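How to Quiet a Squeaky Wood Stair
By Keisha Nguyen-Tran
Updated May 12, 2021

Most squeaks come from wood rubbing on wood, or from a nail sliding in its hole. You can usually fix them in an afternoon with hand tools and a drill. The method below is for straight wooden stairs, bare or carpeted.

What you need

A pencil and painter's tape
Powdered graphite or talc
Wood glue
Trim-head screws, 2 inches long
A drill with a small bit
Thin wood shims
Matching wood filler

Find the squeak

Have someone walk up slowly while you listen from below. Ask them to put weight on the left, middle and right of each tread, then on the front and back edges. Mark each noisy spot with tape. Dry winter air shrinks the wood, so stairs that are silent in summer may start up in December. If you can, do this job in the season when the noise is worst.

Check the landing too. A squeak that seems to come from the top step is often in the floorboards just behind it.

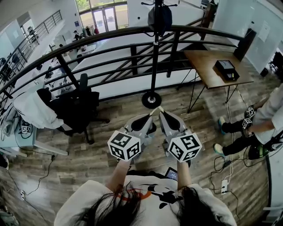 Try powder first. Brush graphite or talc into the joint where the back of the tread meets the riser, then step on it several times to work it down. Wipe off the extra. Graphite leaves a gray mark on pale wood, so use talc there. Powder may only last a few months, but it costs very little and does no harm.

Fix it from below

If you can reach the underside, work from there. Look for a gap between the tread and the riser while a helper stands on the step. Coat a shim with glue and slide it into the gap until it is snug. Do not hammer it in, or you will lift the tread and open a new gap. Let the glue dry overnight and trim the shim with a knife.

If a glue block has come loose, scrape off the old glue, apply new glue and screw the block back in place. Check the screw length first so the point does not come through the tread.

Fix it from above

Have your helper stand on the tread to close the gap. Drill 3 pilot holes through the tread and into the top edge of the riser, then drive the trim-head screws until the heads sit just under the surface. On hardwood, rub a little wax on the threads. Fill the holes, sand lightly and touch up the finish.

On carpeted stairs, you can part the pile and drive a trim-head screw straight through the backing. Go slowly – the threads can catch a loop and pull a run.

Keep everyone off a glued step for 24 hours. If a tread is cracked, or moves sideways when you push it with your foot, it should be replaced. Shims and screws will not make it safe.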